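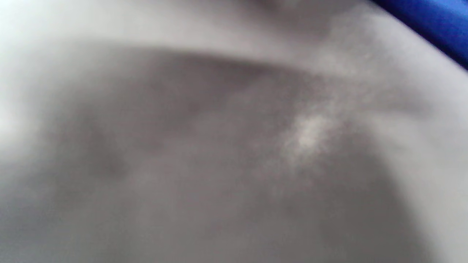

Demetrio Segura writes that his Clurkard softener ran out of salt twice in October, and he asks whether the hardness setting or the valve is to blame. Check the setting first.

## 4. Setting the water hardness

1. Close the bypass valve.
2. Hold **Set** until the display blinks.
3. Enter your hardness reading. The factory value is 195.
4. Press **Set** again to save.

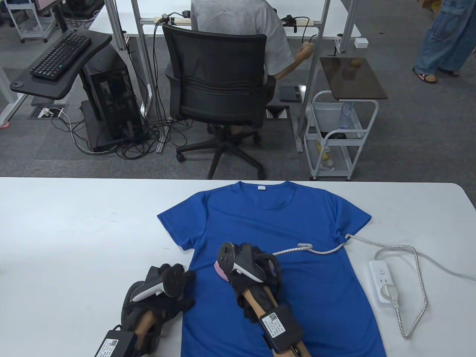
5. Open the bypass valve a quarter turn and wait for the hissing to stop, then open it fully.
6. Start a manual rinse. It takes 36 minutes.

**Caution:** Do not unplug the unit during a rinse.

**Note:** If you use Halliday block salt, lay the blocks flat. Stacked blocks can jam the float.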